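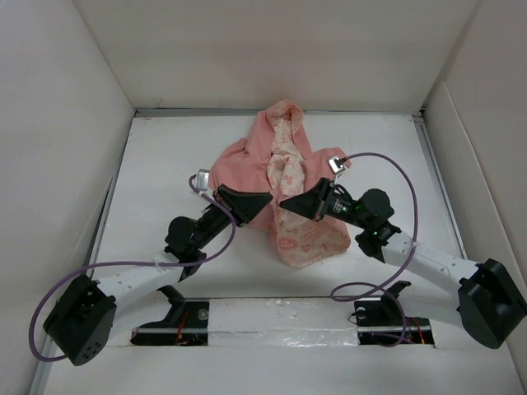

Left arm keeps squeezing after "release", is the Steter update to blame?

dullpencil
Posting this because the release notes for the Steter controller update say the grip release bug is fixed, and I don't buy it. Two arms, one kid's garment on the table, a plain fold routine. The left arm gets the release command, the log says released, and the jaws stay shut. Then the right arm starts its pull and you have two motors in a tug of war over a piece of pink cloth.

On Sunday it ran 168 cycles and did this on 11 of them. The log shows zero faults. I ended up hitting the stop by hand each time. If I'd been out getting coffee I think the seam would have gone, or a gearbox.

Before anyone says it, yes, power cycled, yes, recalibrated.

mossgate
Did you recalibrate after the update or before? The update wipes the closed position on the Eichhorn jaws. If closed is set a hair too tight, the motor stalls against itself and takes its time coming back.

dullpencil
After. And "takes its time" would be fine with me. It never opened. I waited.

tin_otter
I'd look at the cable before the software. Those purple ones have a lot of slack in a big loop, and at full reach mine used to tug at the plug. Lose the link for a moment and the command never arrives. Swapped mine and I haven't had it since.

dullpencil
Then why does the log say released? If the command never arrived, I'd expect an error, or at least a blank.

tin_otter
The log writes down what was sent. It doesn't check.

mossgate
That's wrong for the current version. It's supposed to read the position back.

tin_otter
Supposed to. OK.
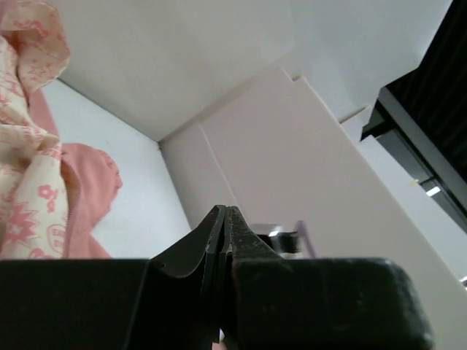 Herkmont Robotics Club, Arms and Grippers Group

dullpencil
Moved to our group's board by the mods, fine. Tips were hard together in the wrist view with the cloth well off to the left, and the software would have called that a good grasp too. It can't tell a jaw closed on fabric this thin from a jaw closed on the other jaw. So I don't trust "held" and I don't trust "released" either.

gravel_hymn
You're mixing up two problems. Missing the cloth is a vision thing. Not letting go is a motor or comms thing. Split the thread or you'll get nowhere.

dullpencil
They both come down to the log claiming things it hasn't measured. I'm keeping it in one thread.

pollywrench
I run the same jaws with the Sultura grip add-on, the one that's meant to sense load. It reported load with the tips touching and nothing in between. I asked their support and was told to raise the threshold. Raised it, and then it missed real cloth. I took it off. Save your money.

mossgate
One bad setup doesn't make it junk. Mine works on towels.

pollywrench
Towels are thick. Try it on a thin garment and get back to me.

gravel_hymn
For the safety side, whatever the cause turns out to be: put a current limit on both arms, and make the right arm wait for the left jaw position to change. Don't use the release flag at all. Mine waits 3 seconds and then stops everything. It's slow and ugly. I also wouldn't run it with your hand near the cloth until this is sorted.

tin_otter
Agree with that. Still think it's the cable.

dullpencil
Put the current limit in last night. It caught one, stopped both arms, and the log still says released. Left cable is next, I'll swap it for the right one and see if the fault changes sides. If it does I'll say sorry to tin_otter. If it doesn't I want someone at Steter to explain what "fixed" means.

mossgate
Roll back to the old version first. Change one thing at a time.

dullpencil
The old version had the bug too. They said so in the notes.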